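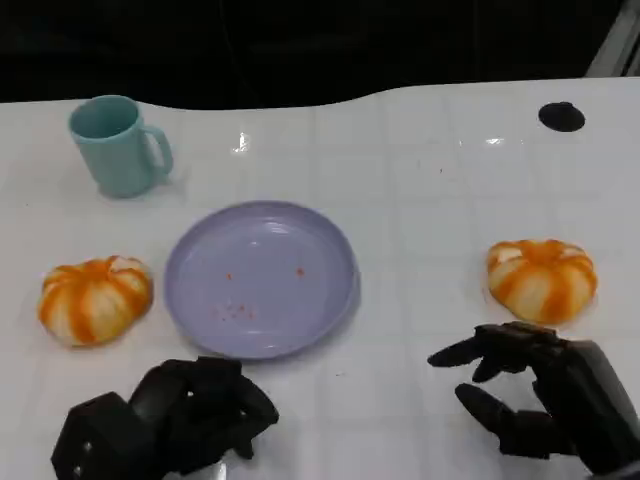 A teal mug and a lavender plate on a white tabletop, with two pumpkin-shaped pieces in orange and white.

Harvest supper returns to Cliltton with 47 tables and a longer menu

Cliltton's harvest supper is back, and this year it is bigger than ever! The long tables will run the full length of Ramov Hall, with 47 of them laid for 330 guests, and the doors open at 5.30pm for soup, bread and a good natter before the main meal.

Pumpkin takes the lead once again. Growers on the Woltico allotments have been planting squashes since May, and the kitchen has built seven dishes around them - from a smoky soup with sage to a sticky ginger cake that sold out within the hour last time (we've doubled the recipe).

"I can't wait to see the hall full again," said Elango Nadar, who is running the kitchen. "People who have lived three streets apart for years end up swapping recipes over pudding. The growers have done us proud, and we've got some lovely odd varieties to cook with."

The Rastogi bakery is making 900 rolls for the night, including a seeded one with roast squash in the dough. Vegan and gluten-free plates can be booked with your ticket.

Younger guests are welcome too, with a table for painting and a seed swap by the stage. Bring a labelled envelope if you have seeds to share! 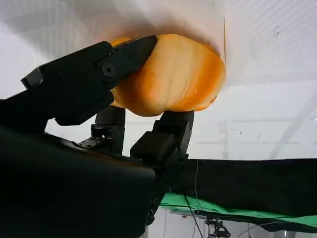

Tickets and getting there

Tickets are on sale now at the Ramov Hall front desk and at the Rastogi bakery counter. Under-fives eat free. The hall has step-free entry from the car park side, and the last sitting finishes at 9pm.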